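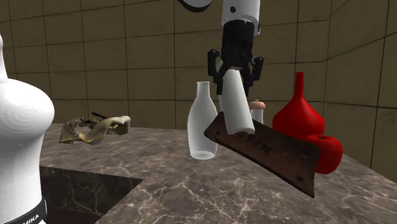
Vidard Stone Care Kit: two months on a brown-grey counter

I distrust any cleaning product that comes with a booklet. The Vidard kit comes with a booklet of considerable length, plus a spray cleaner, a sealer, a paste for stains and a gray cloth that the booklet calls a "finishing textile." It cost me $459 less than having Clello send a crew out to do the same job, and that was the whole reason I bought it.

The cleaner is fine. It smells faintly of pears and leaves no streaks on marble, but so does a drop of plain dish soap in warm water, and I already own dish soap.

The sealer is better than I expected. Before I used it, water left a dark patch on our stone within a few minutes. Now it beads up. Vidard says one coat lasts a year. I have no way of checking that yet, and I notice the guarantee runs for 2 months.

The stain paste is where they lose me. I tried it on an old oil mark beside the stove, left it overnight under plastic wrap as told, and in the morning the mark was a bit paler. A second go did nothing I could see. My neighbor Nele Kleinschmidt swears by hers, but her stain was coffee. Neither of us would trust it on lemon juice, which eats into marble, and no paste puts stone back.

The Clonthorpe store page shows 1,797 reviews, nearly all glowing. I read a good many and most were written the day the box arrived.

Buy the sealer alone if you can find it. Kumsa sells a plain one in a 700 ml bottle, with no cloth and a label you can read in under a minute.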